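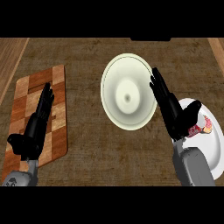

Skona: statements between governments, coded

README, last touched 2023-10-31

What it is
673 public statements by foreign ministries, defense ministries and heads of government about maritime border disputes. One row per statement. Each one coded for who is talking, who they're talking to, and how hard the language is. Text is English or our own translation into English.

Meant for people who study threats and signaling. We started it for a seminar paper on fishing zone disputes and it got bigger.

What's in the folder
statements.csv, the main table
speakers.csv, offices and the dates each person held them
codebook.txt, read this before you use the tone column
disputes.csv, short label for each dispute plus start year
old/ , earlier coding, kept so the first paper can be reproduced. Don't mix it with the new one, the tone scale runs the other direction.

Columns in statements.csv
id
date_said, day the words were spoken or released, local time of the speaker
date_reported, day we found it in print
speaker_id
target, country code, or MULTI, or NONE
dispute_id
channel: press briefing, written release, speech, interview, letter
tone, 0 to 6
conditional, yes/no. Yes if there is an "if you do X we will do Y" in it
names_force, yes/no. Ships, planes, troops, missles, anything like that
text
translated_by, initials, blank if the original was English

Tone scale, very short version
0 is routine. Ends up being mostly "we remain in contact."
1 concern
2 regret or protest
3 formal protest, ambassador called in
4 warning, no action named
5 warning with a named action
6 open threat of force

Between 3 and 4 is where the coders fought. Rule we settled on: if an ambassador was called in AND there is a warning, take the higher one. Before that rule agreement was poor. After it, better, but still look at the disagreement notes in the codebook before building anything on that one step.

Who coded
Kenta Kamata and Griet Leemans coded everything separately. Wakana Kaneko broke the ties. Tomomi Tsuji did the Japanese translations and checked the ones that came to us through wire copy. 226 rows are translated in all. Wendy Garside keeps the files and answers mail.

Sources
Ministry websites where the archive still loads. Where it doesn't, newspaper text through the Choi reading room at Clillwood. Those rows have date_reported filled in, and date_said can be off by a day becuase of time zones. Sorry.

Known problems
Paraphrase. Newspapers love "warned that." The minister may have said "noted." If all we had was the paper's wording we coded that, and put PARA at the start of the text field. Drop those if tone matters to you.

Same statement, two channels. A speech and then the written release of the same speech. We kept the release. Four pairs slipped through, ids listed at the bottom of the codebook.

State media commentaries are NOT in here. An editorial isn't a government statement even when everyone reads it like one. Griet wanted them in, maybe a separate table someday.

Coverage is thin for small states without an English press office. So don't compare raw counts by country, please. A ministry with a daily briefing will look a lot angrier than one that puts out a page a month.

conditional is strict. "There will be consequences" with no if-part is a no.

names_force doesn't mean a threat. Announcing a coast guard patrol gets a yes and might be tone 1.

Loading it
UTF-8, comma separated, text field in double quotes. Excel mangles the dates, import as text. Blank target is an error, not missing data, write to us.

Terms
Research and teaching, fine. Quote single statements from the original source where there is one, not from our file. If you redo the tone coding send us your version and we'll link to it.

Cite as: Garside, Kamata, Kaneko, Leemans and Tsuji, Skona statement data, and the date at the top of this file.

To do
Merge with Trasamis dispute labels. Half done, the start years don't match ours
Second pass on letters, November if Kenta has time
fix speaker ids for acting ministers, several got the id of the person they were standing in for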